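6.3 Recording example runs in a furnished room

This section applies to operators who collect examples with the Tamine two-arm unit. Read section 6.2 (Operator sign-in) before starting. The task used throughout is "Slippers to rack", task code 62.

Before the first run

1. Confirm that the unit is signed in under your own operator name. Runs recorded under a shared name are rejected by Wendex at upload.

2. Place the unit at the start mark for the room. Apply the brake on both rear wheels.

3. Open both grippers fully and close them once. If either gripper stops short, do not record. Refer to section 9.

4. Check that the head camera shows both grippers and the whole width of the rack. Tilt the head down if the floor between the arms is not in view.

5. Set out the slippers according to the layout card. Cards are numbered 1 to 70 and are to be used in order.

CAUTION: Keep the wheels and both arms clear of cables on the floor. A gripper that closes on a cable must be opened by hand with the unit stopped. Do not drive the unit backwards over a cable under any circumstances.

Recording a run

6. Take hold of both hand controls and wait for the steady tone.

7. Press Record. Hold still for 2 seconds.

8. Carry out the task at an even pace. Pick up one slipper at a time. Either arm may be used, but a slipper must not be passed from one arm to the other unless the card says so.
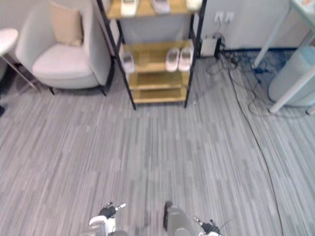
9. When the last slipper has been released, draw both arms back to the rest position and press Stop.

10. Mark the run as Good, Poor or Discard. A dropped slipper that is picked up again and placed correctly is still Good. A run in which a person walks in front of the camera is always Discard.

Note: Poor runs are kept. Flatura uses them when training the recovery stage, and operators should not repeat a run simply to replace one.

Between runs

11. Change the layout card. Leave chairs, tables and bins where they are until the room plan calls for a change.

12. After each block of cards, enter the run count on the room sheet. A full set for one room is 263 runs, including Poor but excluding Discard.

Note: Sets recorded in January with the earlier Cunha grippers may not be joined to a current set, even where the room and the cards are the same.

Questions about marking should be addressed to Bogdan Neagu, Data Collection.

Section last revised September 16, 2018.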